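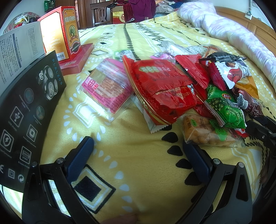

Snack Packaging in a Shared House: What Gets Bought and What Gets Thrown Away

Consuelo Aguirre and Anjana Dissanayake
Course: Materials and Everyday Life
Instructor: Hannelore Baumgart

1. Background

Small single-serve packets are a large part of what students throw out, but they weigh very little, so they hardly show up when waste is measured by weight. We wanted to know how a count by piece would compare with a count by weight in one ordinary house over a short period.

2. Method

The study took place in October in a house on Grube Street with four residents. Everyone put their empty food packaging into one bin in the kitchen. We emptied it every evening at 8 p.m. and sorted the contents on the kitchen table. Each piece was counted and entered on a sheet, then the whole group was weighed on a kitchen scale. The count ran for two weeks.

We used three groups: single-serve wrappers, larger bags and boxes, and bottles or cans. Fruit peel and leftovers were not included. Theda Meinecke checked our sheets against the bin on two evenings and found one error, a torn wrapper that we had entered twice.

3. Results

We counted 101 single-serve wrappers and 44 pieces in the other two groups together. By weight the order was reversed. Bottles and cans were the heaviest group by far, and the wrappers all fit in one bread bag.

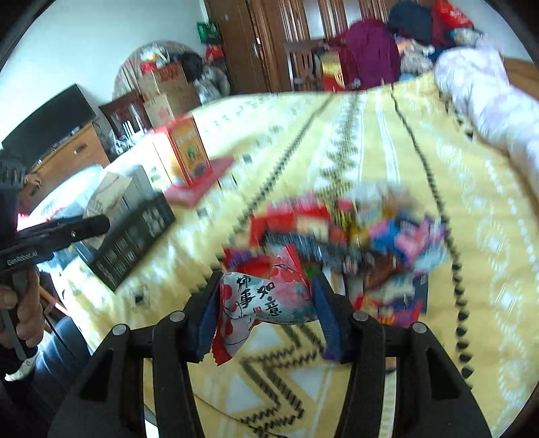
Figure 1. Single-serve packet with a sealed edge, printed 柿事如意.

Most of the wrappers we sorted were made of thin film. The printed side and the inner side often looked different, and we could not tell by eye if they were one material or several layers. Our local guide says to put mixed film in general waste, so we did that with all of them.

The residents had guessed before the count that drinks would make up most of the pieces. They were surprised by the wrappers - one of them had eaten most of her snacks while studying and did not remember them.

4. Problems

Packaging thrown away on campus was not counted. The scale only shows whole grams, so on some evenings the wrappers gave no reading and had to be saved for the next day. One house is also too small a group to say anything about students in general.

5. Next steps

We would like to repeat the count in spring with a finer scale and a second house. Rüdiger Ehlers has offered us the use of the balance in the materials lab.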